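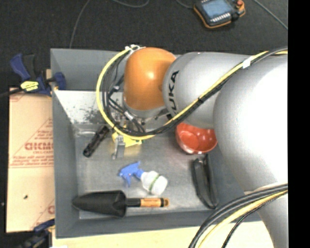 KUKA arm over a gray metal bin of assorted objects.

Silasix review: good factory game, rough menus

Played this one mostly in two long sittings, so quick notes while it's fresh. Silasix is the new factory builder from Tallcombe, the same people who did Itar. PC only for now. Console version supposedly coming in November.

You get a dead moon, a drill and 400 credits. Dig stuff up, smelt it, ship it, pay off your loan. Standard setup. What hooked me was the contracts. Every client wants something slightly different and they change their minds halfway through, so you end up ripping out belts you just laid. Annoying on paper. I kept playing till 2 in the morning.

Belts feel great. Snap where you want, rotate with one key, undo goes back forever as far as I can tell. Trains, less so. Signals are a mess and the tutorial skips them completly. I lost a whole evening to one junction near the Bouzid crater — two freight lines, one stuck engine, no error message.

Sound is nice. Low hum, gets thicker as the base grows. Music I turned off.

Now the bad. Menus are tiny on a big monitor and the scaling slider only goes so far. Crafting list has no search. In a game with up to 787 recipes! Scrolling for copper brackets gets old fast. Also had five crashes, all while loading a save, never mid game. Autosave caught most of it.

Co-op works. Only tried it with two of us, host had no trouble, I got some rubber banding when the trucks came in. Can't say how it holds up with a full lobby.

Price is fair for what's in there. The deluxe version adds paint colors and a soundtrack, skip it. Preorder folks got a different drill skin and thats about it.

If you liked Itar you'll want this, it's bigger and a lot less stingy with power early on. If trains are your thing maybe wait a patch or two. Still playing — third moon now, loan nearly paid, junction still broken.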